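Search this book
Enter a word or phrase
Go

Chapter 4
Gathering Examples

Before a machine can learn anything from us, somebody has to sit down and show it, and then show it again, and this chapter is about that long and rather homely business. When Chih-ming Tai and I began collecting for the Grimshaw project one December, we thought the learning would be the hard part and the showing would more or less look after itself. We had 204 examples by the end of the first month, and we threw away all but 47 of them — a sad afternoon, though I have been grateful for it ever since.

What had gone wrong was simple enough. We had started every example from the same comfortable spot, with the gripper already well placed, so the system had never met an awkward beginning. In the pages that follow you will learn how to vary a starting position, how to label an attempt that fails, and when to stop for tea.

We use cookies to remember your place in the book. Accept | Manage

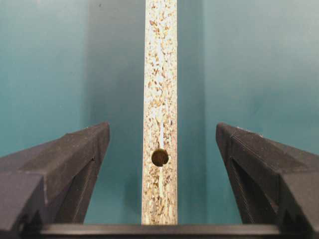
Fovwood Teaching Laboratory, Department of Automation

With the fingers open on either side of the chipboard and not yet touching it, there is still plenty to decide. Should the grasp come level with the round hole in the edge, or higher up? Pei-shan Chang asks her students to write down their answer before they move anything, and I would gently urge you to do the same.

12 comments · 31 shares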